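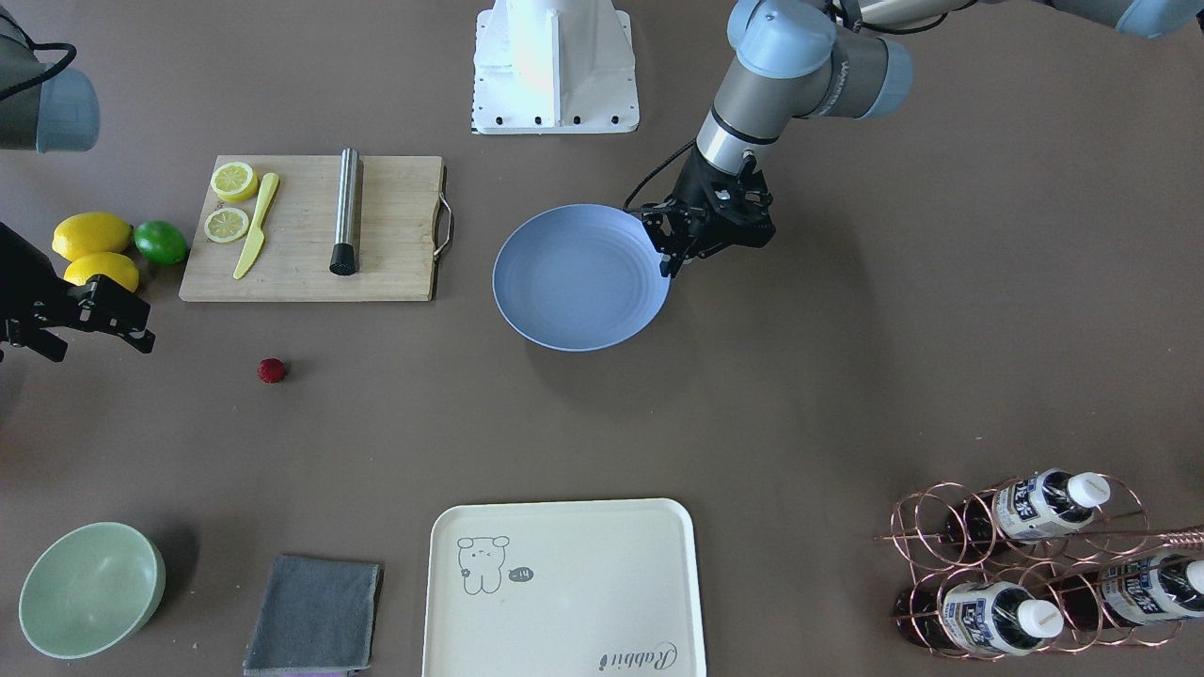 Section 4: Setting Up Your Brenwood Countertop Dish Rack

Welcome back! If you have worked through Section 3, the two side frames are already standing on their own and you can put the hex key away for a while. What follows is the pleasant part – fitting the trays, leveling the whole thing and deciding where your plates, cups and odds and ends are going to live.

1. Clear a stretch of counter beside the sink and wipe it down. The feet grip much better on a clean, dry surface.

2. Slide the lower tray in from the front until both side clips click. If only one clicks, pull the tray all the way out and start over (forcing it will bend the clip, and we would hate for you to have to order another).

3. Hang the upper tray on the second pair of hooks. Families with big dinner plates usually like the third pair better, and you are welcome to change your mind later.

4. Turn the front feet until the drip channel slopes gently toward the sink. A quarter turn is plenty for most kitchens.

5. Pour a small cup of water into the back of the channel and watch where it goes. It should run to the spout without pooling in the corners.

Note: The cup holder fits on either side. Left-handed folks, go ahead and put it wherever your hand naturally wants to go.

CAUTION: Do not load the upper tray with more than 20 pounds. Cast iron pans belong on the bottom, always.

CAUTION: Keep the rack at least 30 inches from a gas burner. The rubber feet and tray coating do not care for heat.

6. After the first week of use, check all four side screws once more and snug up any that have worked a little loose. Then move on to Section 5, Cleaning and Descaling.

Comments

Qiuyue Han: Step 5 saved me. Mine was draining straight toward the toaster!

Nnamdi Bako: Does the cup holder from the older model fit this one? The clips look wider to me.

Timo Lindemann: @Nnamdi it does, but you have to push pretty hard – mine has been on since August and hasn't budged.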